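Keeping a Tablecloth Nice When You Eat on It Every Day

I grew up in a house where the good tablecloth lived in a drawer and came out at Christmas smelling of mothballs, and I promised myself I'd never do that. Ours goes on the kitchen table and stays there (crumbs, coffee, homework and all!), and over the years I've picked up a few habits that keep it looking cheerful.

Plaids and checks are your best friends. A small tea spot gets lost among the stripes until wash day, where on plain white it would stare at you all through supper.

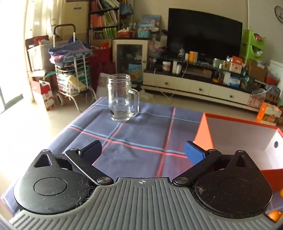 Photo: Javiera Gaete

Fresh stains want cold water first, always cold, and a bit of plain dish soap worked in from the back of the cloth with your fingertips. Leave it while you do the dishes, then rinse. Orange juice and berries usually let go after 2 rounds. For candle wax, let it harden, lift off what you can with a butter knife, then lay a brown paper bag over the spot and run a warm iron across it.

I line dry mine whenever the weather allows, and I fold it a different way each time so it doesn't wear along the same crease. My grandmother's cloth from 1923 finally split right down the middle fold, and I was heartbroken.

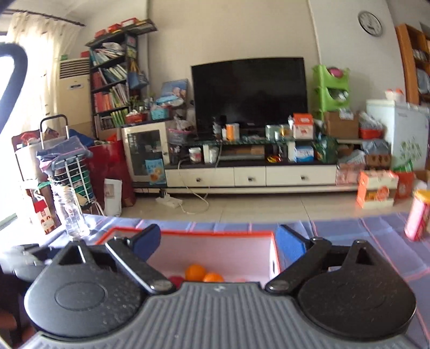 Elias Kassab wrote in to say that he skips the iron for wax altogether and puts the whole cloth in the freezer overnight, after which the wax snaps off in flakes. I tried it in December with a dreadful red candle drip and got nearly all of it, though the last pink shadow still needed soap and a good long soak.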